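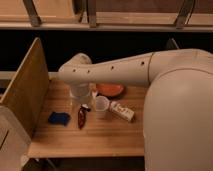

Session 4: Containers on the Table

Welcome back! Today we get to one of my favorite parts of the course - the plain, everyday containers that food passes through before it reaches anyone's mouth. Cups, dishes, measuring cups, cartons. Bring your Gramorum workbook and a pencil.

Key terms

Serving piece: anything food or drink is offered in. A clear plastic cup counts, and so does a shallow oval dish.
Measuring piece: made to tell you how much. It can pour, but that's a side job.
Package: what the product was sold in. A small carton is a package even when somebody drinks straight from it.

Clear, cloudy, solid

A clear cup lets you see the wood grain of the table right through its walls. Wonderful for checking a fill level! A translucent measuring cup gives you less: you get the line of the liquid but little of its color. A solid orange dish hides what's under it and changes how the food on top looks. Try sliced pear on orange and then on white and you'll see what I mean.

Shape and balance

Tall and narrow tips sooner than low and wide. We tested this in August with the Tarnell set and the small measuring cups went over again and again, while the oval dishes just slid. Remember too that an empty cup and a full one behave very differently when bumped. Cartons are great fun here - flat sides, so they stay where they land.

In-class activity (pairs)

Take one container of each type from the Triltier bin. Lay them out on the bare tabletop, no cloth. Sort them by job first, then by how well you can see through them. Write down every piece that changes places between the two sorts. You have about 9 minutes, and then we swap tables.

For next time

Read the Lefèvre handout, both halves, and answer the 2 questions on the back. Also find one container at home that has ended up doing a different job from the one it was made for, and sketch it from the side and from the top. Mine is a jam jar full of buttons.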